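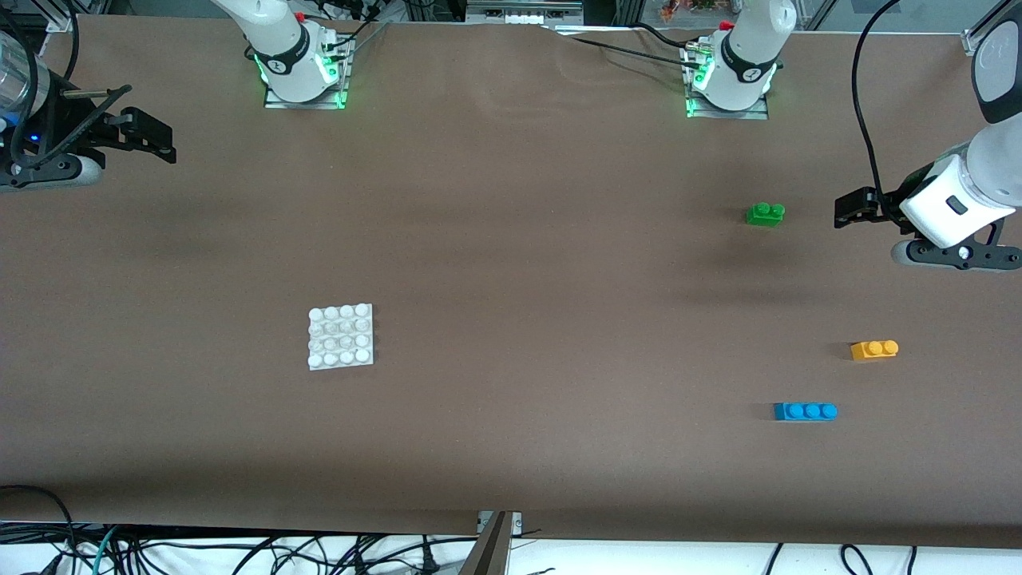

*Bench with the brown paper down*

**ajanjua:** Paper is smooth side up and creasing near the far edge. Tape or pull tighter? Roll is 760 mm wide.

**t_wasilewska:** Tape the long sides only. Paper grows across the grain when humidity rises – fix all four and it buckles.

**dilberg8:** Disagree. I tape all four and mist the back first. Flat since February.

**t_wasilewska:** On what weight? Misting thin kraft cockles it.

**dilberg8:** 118 gsm.

**ajanjua:** Mine is lighter. Long sides it is.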